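# How a basket gets made (and what goes in it)

Right. Baskets. You've got one somewhere. Under the stairs, in the bathroom, full of odd socks. Have a look at it before you read on, go on, we'll wait.

Wicker isn't a plant. Lots of people think it is! Wicker is a way of weaving, and you can do it with all sorts. Willow. Rattan. Reed. Even twisted paper. If it bends and doesn't snap, someone somewhere has made a basket out of it.

**First bit: soaking.** Dry willow is stiff and cracks if you bend it. So it goes in a bath of water. Thin sticks, not long. Thick sticks, days and days. Margit Medve makes baskets in a village called Bridow and she soaks hers in an old horse trough. Smells like a pond, she says.

**Next bit: the bottom.** Some sticks get crossed over each other like a big star. Then a thinner one goes round and round, over, under, over, under. That's the base done.

**Then the sides.** Tall sticks get poked in all the way round and bent up. These are called stakes. The thin ones that go in and out between them are called weavers. Over, under, again. Push down each row with your fingers so there's no gaps.

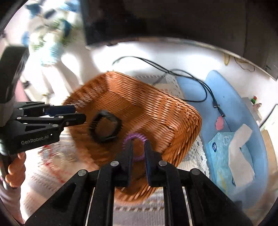 Weaving has to be tight or the basket goes floppy, and floppy baskets drop things. Margit says a good row should sit right up against the one below it. You can see rows like that on this orange-brown basket, all close together and shiny, with thicker strands overlapping along the rim. The rim is the hardest part, becuase it stops all the rest from coming undone. The ends get tucked behind each other and the extra bits snipped off.

**How long does it take?** Depends! Margit did a little one for eggs in 2 hours. Her biggest, a log basket, took 5 days and used 300 sticks. Her hands were sore after.

## What are baskets good for?

Small stuff, mostly. Stuff that rolls off shelves. Black rings, purple rings, hair bobbles, marbles, that one glove. Air gets in through the tiny gaps too, so they're good for onions and for damp swimming things (not both at once please).

Not good for: soup. Sand. Rice. Glitter!! Never glitter.

## Try it yourself

You don't need willow. Paper will do.

1. Cut a sheet of card into long strips.
2. Lay half of them side by side on the table.
3. Weave the other half across. Over, under, over, under. Next strip starts under, over.
4. Squash the strips up close.
5. Fold up the ends that stick out. Those are your stakes.
6. Weave more strips round the sides. Go slow at the corners, they're fiddly.
7. Fold the tops over and glue. Pegs hold it while it dries.

Wonky is fine. Margit's first one leaned so much it fell over when her cat looked at it, and she still keeps her pegs in it.

## Words to know

**Stake** – a stick that stands up
**Weaver** – a stick that goes in and out
**Rim** – the top edge
**Rattan** – a climbing palm, grows very long, lives in hot forrests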